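From: Estela Bravo
To: home-sim list
Date: 01/02/2026
Subject: Re: Anyone paid for the Cimska kitchen pack yet?

Birthe Kragh wrote:
> Before I put a purchase order in: is the Cimska kitchen pack
> worth the money, or is it the same three rooms with new
> wallpaper? We need a two-arm setup with parallel grippers and
> things worth reaching for. The sales page says "lifelike" four
> times and doesn't mention contact settings once.
> Also, does it still need the Ovosness license server?

Birthe, we've had it on trial for 30 days and I have opinions, so get a coffee.

Short version: buy it if you do reaching and grasping, wait if you do anything with doors. The pack is a set of simulated kitchens with a two-armed robot already rigged, a task editor, and a replay tool that I like more than the rest put together. You get 217 objects, a good share of which are fruit. Someone at Cimska is very fond of fruit.

The install took me most of a morning. The manual is written for the previous version and describes a menu that has left us. Once you find the settings file (it's in the folder called "old", naturally) things go quickly. We ran 600 episodes on one desktop machine and had two crashes, both while I was resizing the window, so I've stopped resizing the window.

Most of our trial was spent on the counter tasks. The clay pot is the one I'd judge the pack by, because a round belly and a flared rim give a two-fingered gripper something to think about. The left arm does the reaching over the counter while the right one hangs about over the floor, which matches my experience of kitchen help generally.
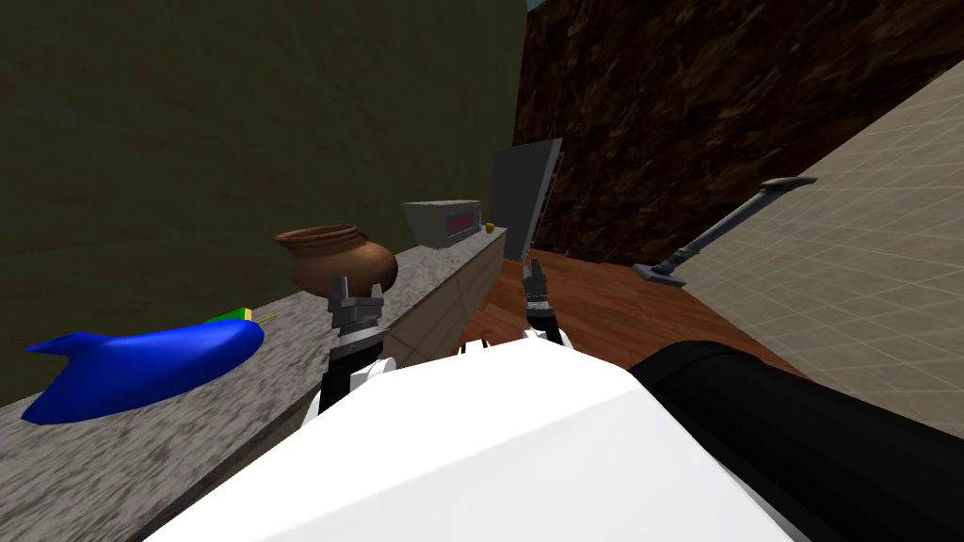
Thandeka Rampersad replied off-list that the pot was the first thing she turned off, that it slid whenever her fingers closed faster than the default, and that she got more useful runs out of anything with flat sides. Fair enough. I slowed the close speed and kept the pot, but she has a deadline and I have a trial license.

The views from near the gripper are the other reason to pay. You can watch the open fingers over the objects on the work surface, and the lighting on the metal is good enough that our vision model stopped sulking. The granite is speckled all over, so if your detector was raised on plain white tables, expect a bad week. Ours took a while to stop finding objects in the stone. The device with the square keys is nice for pointing tasks, though I'd check the key spacing against whatever you use in the lab before trusting a press.

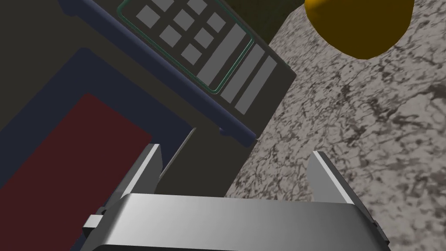

Does it still need the Ovosness license server? Only for the multi-seat version; the single seat runs from a key file and works with the network cable pulled out.

Things I'd complain about if they asked me, and they haven't:

Saving a task under a new name also renames the old one. Keep copies.

The export log gives joint angles in degrees and gripper width in whatever mood it was in. I wrote a small script for this and will send it to anyone who wants it.

Support answers fast, but the first answer is always to reinstall.

Xolani Lekota asked last week how it compares with the Dustix kit. Dustix has better floors and worse hands. If you're doing mobile work I'd go that way, and if you're mostly at the counter I wouldn't. I haven't tried Fourie's new one and can't get their trial form to accept my zip code.

We'll probably renew in March for one seat, provided the price on the quote is the price on the invoice this time.

Estela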